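Home Organisation, evening course
Handout 2: walls, hooks and the bit by the door
Tuesday, December 18, 2018

Read before the practical. Bring pencil, soft cloth, spirit level if you own one.

Start with the wall itself. Plain off-white next to a doorway = where everyone drops things. Look at the doorway edge first, brick or tile trim is no good for stick-on hooks. Stay on the flat paint.
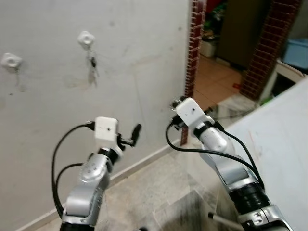
Yanling Qiu: I'd still put the hooks inside the room, away from the opening, or sleeves catch on them every time someone walks through.

Fair point, try both. Mark in pencil, walk through, then decide.

Floor next. Clear it before you start, small round things and cables near a threshold are a trip hazard. Speckled floors hide alot, so get down low and look along the skirting. 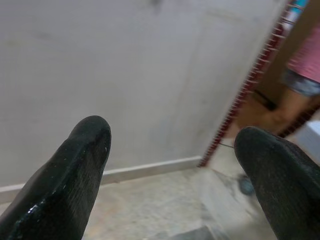
Then wipe the wall, let it dry, press the hook on for 60 seconds. Leave overnight before hanging anything. Wullelach pads are fine, Vunon ones went soft on us in August.

Height: adult shoulder or above for keys if small children are about. Level row looks neater, a sloping one works just as well. One set per hook, dont double up.

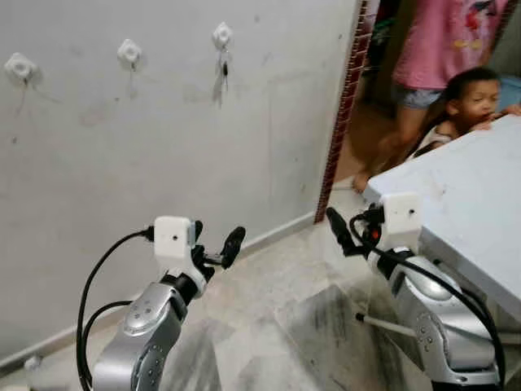

Fig. 3. Wall hooks by a doorway, keys on the right-hand one.

Scuffs: damp cloth, no scourers. Reddish marks may need 2 goes.

For next time: sketch your own hallway wall, doorway included. Hand in to Shiyu Hou.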